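Off Topic > Around the House > What TV did to the living room

Thread: Does anyone still have one TV that everybody watches?

gravyboat_captain
Over Thanksgiving we had nine people in the house and seven of them were watching something different. My mother-in-law was watching a man restore an ax on her phone, at full volume, next to my nephew who was watching a different man restore a different ax. They did not compare notes.

When I was a kid in Trotham we had one set in the den and whoever got to the good chair first ran the evening. If Dad got there it was bowling. I have seen more bowling than most bowlers. But I can still talk to my brother about it, and I wonder what my own kids are going to talk about when they're fifty. Anybody still doing the one-TV thing on purpose?

mildly_peeved
We do. Two adults, three kids, one TV, no tablets after supper. It's fine. Everybody hates it about equally and that's how I know the system is fair.

We take turns picking. The seven-year-old picks the same movie about a sled dog. I can do the dog's lines now, and he doesn't have any.

Halfacre
I think you're both remembering the furniture and calling it togetherness. Growing up we had one TV and what we did around it was fight. My sister once hid the knob off the set so nobody could change the channel until her show was over. We used pliers on it for 4 years after that. She says she doesn't know where it went. She's a deacon now.

gravyboat_captain
Pliers on the TV is togetherness.

Halfacre
It was a tetanus risk.

tuna_casserole_2
Going to side with Halfacre. My husband and I watch separate things in separate rooms and then meet in the kitchen and tell each other what happened. I get his war documentaries boiled down to ninety seconds and he gets my baking show. Neither of us has to sit through the other one. Nineteen years married, I recommend it to anyone.

mildly_peeved
So you have a staff meeting.

tuna_casserole_2
With pie, yes.

porchlight
Can I complain about picking, though? Having one TV was easy when there were four channels and one of them was snow. We have one set now and it takes us longer to choose than to watch. Last night we went through the whole menu on the Nindico box, read the descriptions out loud to each other like wine labels, and then it was bedtime. I know a great deal about a submarine movie I've never seen.

My grandparents out in Calloway had it solved. The TV was on channel 2. That was the entire policy. If you wanted something else you could go look at the creek.

Halfacre
See, the creek I'd support.

old_antenna
Porchlight is right about the menus. I went back to an antenna last March, mostly out of spite after my bill passed 100 dollars. Now I watch whatever's on. I missed the first half hour of everything for a month and it turns out you don't need it. Somebody's been murdered, the niece did it, you catch up.

What I like is that it ends. Show's over, news comes on, you go to bed like a Christian. The streaming thing asks if I'm still watching and I find that a little personal.

Halfacre
You can turn off a stream, you know. There's a button.

old_antenna
You can. I've met me, though.

mildly_peeved
Counterpoint to the antenna: we get one religious channel, one shopping channel, and something from Plaltgate that is a picture of a parking lot with the temperature on it. The kids like the parking lot. There was a goose once.

porchlight
I would watch the goose.

gravyboat_captain
Okay so reading all this I've decided to try it for the holidays. One TV, one show a night, phones in the bread drawer. My wife asked where the bread goes and I said we'd cross that bridge.

The real fight is going to be over who holds the remote. In my dad's house that was not a discussion. He fell asleep with it on his chest, and if you lifted it off he'd say "I'm watching that" with his eyes shut. I've started doing it myself and I'm not even tired.

tuna_casserole_2
Put it in the middle of the table and make it neutral territory. That's what we do when the in-laws are over. 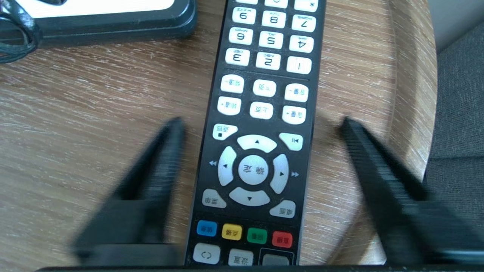

Calloway, Dec 21, 2024

porchlight
Reporting in from my grandparents' old place, where the whole family has been since yesterday. We went with tuna's rule. Black remote, round table, and no one gets to keep it next to them. You want the channel changed, you say so out loud, and you have to say it to the room.

Results so far. My uncle has not asked for one thing, because apparently he would sooner watch an hour of figure skating than say "could we please not watch figure skating" in front of people. He has opinions on the landings now. My cousin asked for football and was voted down and took it hard. The teenagers lasted until about 9 and then went upstairs to look at their phones, so I can't say we've healed the family. But five of us saw the end of the same movie, and we argued about it through the dishes, and no one had to be told what happened.

Also, four colored buttons on the thing and I couldn't tell you what a single one is for. If anybody here has ever pressed one deliberately, speak up.

old_antenna
I pressed the yellow one on mine in a motel. Nothing happened, but I felt watched.

Halfacre
Voting on football at Christmas is how wars start. I maintain that separate rooms are the foundation of a civil society. But I'll admit I called my sister after reading this thread and asked her about the knob.

mildly_peeved
And??

Halfacre
She said "what knob" much too fast.

gravyboat_captain
Night one at our house. We watched the sled dog movie on mildly_peeved's advice.

mildly_peeved
That was not advice.

gravyboat_captain
Well, it's been requested again for tomorrow. Where do you get a bigger bread drawer?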